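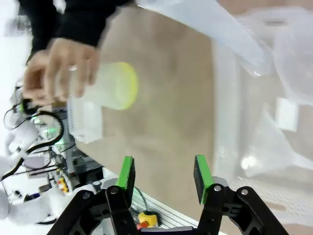
The robot is the cheap part
By Jasper Van Rooij
Feb 20, 2026

I have been told for years that two-armed bench robots are about to take over the dull end of lab work: the pouring, the rinsing, the moving of one thing into another. Maybe. I spent a good part of February with a cell that is supposed to do this, at a firm called Cotgate, and I came away thinking that most of the talk leaves out the person standing at the table.

The purchase request I was shown had a line for the arms, a line for the grippers and a line reading "setup and care, $3,475." That last line was meant to cover a year. Elias Chamoun, who looks after the cell, had logged 1,567 resets of the table by the time I met him. A reset means the glassware (plastic, mostly) goes back where it began, the liquid goes back in the right vessel, and the arms are ready to start over. He does this with his hands, between the grippers.

Watch somebody do it and you see how much the machine is being spared. The flask goes in the middle. The baskets go one to each side. The cap has to be on, and on straight, or the next run begins with a problem the software never had to think about.
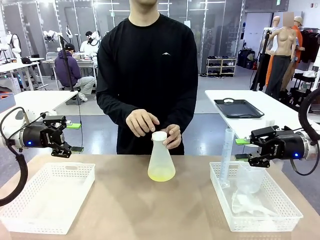
What the brochure calls setup

Binent, which sold Cotgate the control software, describes setup as a one-time task. I would like to meet the customer for whom that was true. At Cotgate the pads on the fingers get wiped and checked at the start of every shift. The cables get looked at, and they should be, the way they loop around an arm. A cable that has crept over a joint will let you know at the worst moment. The wrist cameras are checked against a saved view, and if the view is off, the mount is loosened and nudged and tightened until it isn't. Chamoun allows 9 minutes for that. It took him three tries on the morning I timed him.

None of it is hard. It is also not automation. It's bench work, done by a careful adult on a salary, and it belongs in the price.

Then there is the liquid. The stuff is a pale yellow-green, and it has to be poured from vessel to vessel by a person whenever the levels drift.
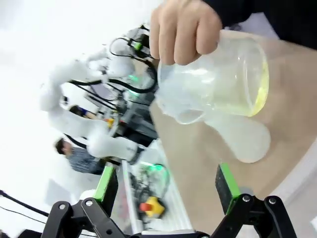

I asked the Binent rep if the arms couldn't pour it back themselves, seeing as pouring is what they were bought for. Eventually, he said. I have a notebook full of eventually. The first entry is from a company named Nasrallah, which promised a bottle-capping cell to a former employer of mine and delivered a very nice stand for one.

To be fair to the other side, people I respect think I'm wrong about this. Their case is that care drops off once a cell has been run in, and that the hours I'm complaining about are spent once and copied many times over. Harkon makes this argument in its sales talks, with a chart. The chart slopes down beautifully. When I asked which hours were in it, the answer was repair calls. Resets weren't counted. Neither was wiping, or refilling, or measuring out the liquid. 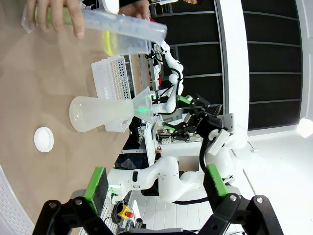 Leave those out and any machine looks as if it runs itself. My dishwasher would come off very well by that method.

So I'd ask for something small. Before anyone signs for one of these cells, have them stand next to it for a full day with a pencil and write down every time a hand goes into the work area, and for how long. Include the stops. There is an emergency stop button right there among the cables, and I'd want to know how often it gets pushed and who has to put things right afterward. Put that sheet beside the quote.

Cotgate may still come out ahead. Chamoun thinks it will, and he knows the cell better than I do. But he has also asked for a second person on the setup side, and the request has been sitting with his manager since before I got there.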